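Procuram-se participantes para estudo de teleoperação bimanual - projeto Alix, grupo Nusex. Vagas até fim de novembro, ou até encher.

Resumindo: queremos saber se quem vê pelos "olhos" do robô aprende mais depressa do que quem vê de lado. Na primeira ronda, com 37 pessoas, o ponto de vista da cabeça deu 78% de tarefas completas à terceira tentativa, de lado 62%. Amostra pequena, falta repetir. Daí este anúncio.

## O que se faz

- Sessão única, à tarde. Treino curto, depois as tarefas.
- Controla as duas mãos do robô com luvas. Não é preciso experiencia nenhuma.
- Tarefa principal: pôr a fatia de bolo de brincar no prato cor-de-rosa. Mão direita, mão esquerda ou as duas, à escolha. As mãos partem sempre da mesma posição, uma de cada lado do prato, dedos para cima.

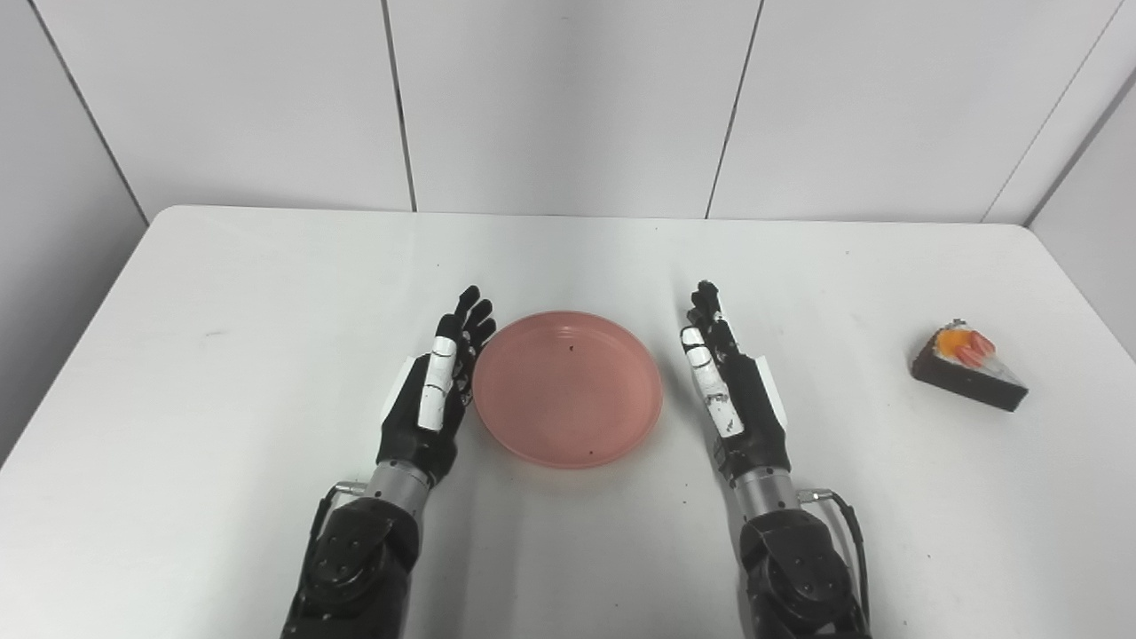
## Quem pode

- Maiores de 18, visão normal ou corrigida
- Canhotos muito bem vindos - tivemos poucos na primeira ronda
- Quem já participou no piloto Zalloneo não pode repetir, desculpem

## Compensação

Vale de compras no fim da sessão, mais transporte público. Quem desistir a meio recebe na mesma.

## Dados

Gravamos os movimentos das luvas e o vídeo do robô. A cara do participante não. Tudo com código, sem nome. Consentimento assinado à chegada, levem caneta se puderem.

## Inscrição

Falar com Vesela Stojanović, laboratório no edifício Papadopoulos, ou deixar nome e contacto na folha à porta. Dizer mão dominante e tardes livres. Também abrimos ao domingo se houver gente suficiente.

Respostas em poucos dias, salvo avaria.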